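**Plestcombe Community Help – Lending and Shared Equipment**

# Does a member's deposit cover wear on borrowed equipment?

Our association in Punuvton lends household and workshop equipment to its members. Each loan carries a deposit of £20, refundable on return. The register currently lists 374 items, of which 167 were given to us and have no purchase record.

A member has returned an item with marks on the casing. We wish to know whether the deposit may properly be kept in such a case, or whether marks of this kind count as ordinary wear. Our loan form says only that goods must come back "in the same condition", and the member has pointed out that no condition was written down when the item was issued. The form was adapted from one used in Ollari and has not been revised in that time.

We should also be grateful for guidance on recording the condition of donated goods. At present the entry gives a name, a shelf number and the date of receipt.
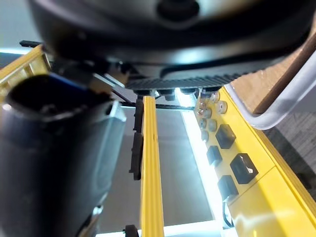 *Glossy black housing with a toothed band along the lower rim.*

The member has asked for a reply in writing before the end of November.

---

## 3 answers

### Accepted answer

The deposit should be returned in this instance. A deposit is held against loss or damage which the lender can show, and without a note of condition at the time of issue there is nothing to compare the item with. The words "same condition" do not help where that condition was never recorded.

For future loans, we would advise the following changes to the form:

- Replace "in the same condition" with "in the condition noted below, allowing for ordinary wear".
- Leave space for a short written note, to be signed by both parties at issue and again on return.
- State what the deposit may be used for and the longest period it may be held after return.
- Say who decides in the event of a disagreement, and how the member may ask for a second opinion.

Ordinary wear is usually taken to include light scratches, faded labels and dulled surfaces. Cracks, missing parts and bent fittings would normally fall outside it. A glossy surface will show handling sooner than a matt one, and the note should allow for this.

As to the donated goods, a single dated photograph and one line of text are sufficient. The line should mention existing faults and any loose parts. Our own branch in Juhl dealt with 160 items in this manner over one winter, starting with those borrowed most often. Items that had not left the shelf were noted when they were next requested.

Your written reply to the member can be brief. It need only confirm that the deposit is being refunded and that the form is under review.

### Second answer

Agreed on returning the money. The refund should go back by the same method as the original payment – this avoids queries later when the accounts are checked. Please also keep a copy of the old form with the loan record.

### Third answer

We do not take deposits and have had few difficulties. Members pay a yearly fee instead.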